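쿠로드소프 주민센터, 분실 우산 보관 기한 일주일로 줄인다

쿠로드소프 주민센터가 분실 우산 보관 기한을 기존 여섯 달에서 7일로 줄인다. 적용은 다음 달 1일부터다.

2025년 11월 27일 센터가 낸 공지에 따르면 현재 지하 보관실에 쌓인 우산은 1,187개다. 같은 기간 주인이 찾아간 우산은 세 개였고, 그중 하나는 다음 날 다시 분실물로 접수됐다. 보관실은 원래 탁구대를 두던 자리다. 탁구대는 지난 9월부터 복도에 접힌 채 서 있고, 탁구 동호회는 그동안 회의만 네 차례 열었다.

센터 운영을 맡은 유라이 르지하 소장은 "비가 오면 우산이 들어오고, 비가 그치면 더 많이 들어온다"며 "우산 전용 건물을 새로 지을 예산은 없다"고 말했다. 르지하 소장 본인도 보관실에 우산 두 개가 있다고 인정했으나 어느 것인지는 알아보지 못했다.

기한이 지난 우산은 브리렉스 거리 정류장과 도서관 입구에 공용으로 비치된다. 1차 물량은 600개다. 살이 부러진 우산은 롤란드 수선방이 손보기로 했다. 수선방 측은 검은색 장우산이 너무 많아 수선 전과 후를 구별하기 어렵다며 손잡이에 노란 끈을 묶어 달라고 요청했고, 센터는 끈을 주문했다. 끈은 아직 오지 않았다.

주민 반응은 엇갈린다. 게시판에는 "일주일이면 잃어버린 줄도 모를 시간"이라는 항의가 올라왔다. 바로 밑에는 장갑은 왜 그대로 여섯 달이냐는 글이 달렸다. 센터는 장갑이 작아서 괜찮다고 답했다. 한 짝짜리 장갑을 어떻게 할지는 내년 안건으로 넘어갔다.

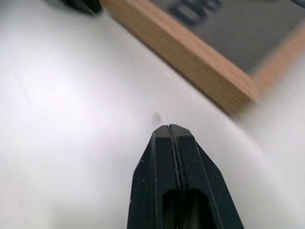

공용 우산을 쓰고 나면 어디에 돌려줘야 하나?

브리렉스 거리 정류장이나 도서관 입구의 우산꽂이 중 가까운 곳에 꽂으면 된다. 이름을 적거나 보증금을 낼 필요는 없다.

이미 보관실에 있는 우산은 이달 말까지 찾아갈 수 있다. 접수창구는 평일 오전 9시부터 오후 5시까지 열며 점심시간에는 닫는다. 우산을 찾으려면 색과 손잡이 모양을 말해야 한다. "검은색이고 휘어 있다"는 설명만으로는 내주지 않는다고 센터는 밝혔다.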